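Dovley Paper Crafters, minutes of the 18 Dec 2010 get-together

Hi everybody! Iveta here, taking notes again because I was the one with a pen. Present were me (Iveta Hájek), Zarmeena Soomro, Wilson Arango, Tariq Shaikh and, for the second half, Gøran Engebretsen, whose bus was slow. We met at Zarmeena's place and there was cinnamon bread, so thank you Zarmeena.

May minutes: read out by me, approved. Wilson wants it noted that his name was spelled wrong in them. Fixed!

Gift tags. We sold 300 sheets of the snowman tags at the Tristcombe holiday fair, which I still can't get over. The penguin ones did not move at all. Tariq thinks the beak looked like a carrot and I'm sorry to say I agree with him (I drew it). He will redraw the penguin and I will stop being in charge of beaks.

Download page. Zarmeena checked the counter and the free bookmark printable is up to 1,643 downloads. A few people wrote in that it prints too small on their machines. She's putting a note on the page about turning off "fit to page," and Wilson asked for a black and white version too, for folks saving ink. Agreed.

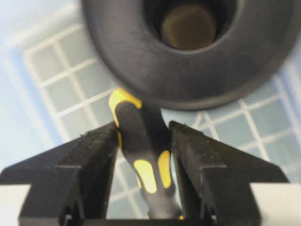 Then we got into the kids' birthday kit, and this took most of the evening. I brought my sample with the cupcake toppers, the banner and the thank-you cards. Everyone liked the banner. The toppers were a little big, so I'm taking them down to 2 inches. Gøran showed up right around then and said orange and teal looked like a gas station, and we went back and forth on that for ages. We voted and it's going to be teal and yellow, with Gøran for, Wilson against, and the rest of us just ready for more bread.

Cardstock. Tariq priced the heavy white from Pirzada and the one from Zidard. Pirzada is cheaper but it curls on him. We'll split one pack of Zidard and see how it cuts before ordering any more.

Still to do:
Tariq: penguin, cardstock
Zarmeena: print note, black and white bookmark
Me: toppers, new banner colors
Wilson: ask Tristcombe about a table for the spring fair
Gøran: bring back my good scissors

Next time is at Wilson's, date to come by email.

Iveta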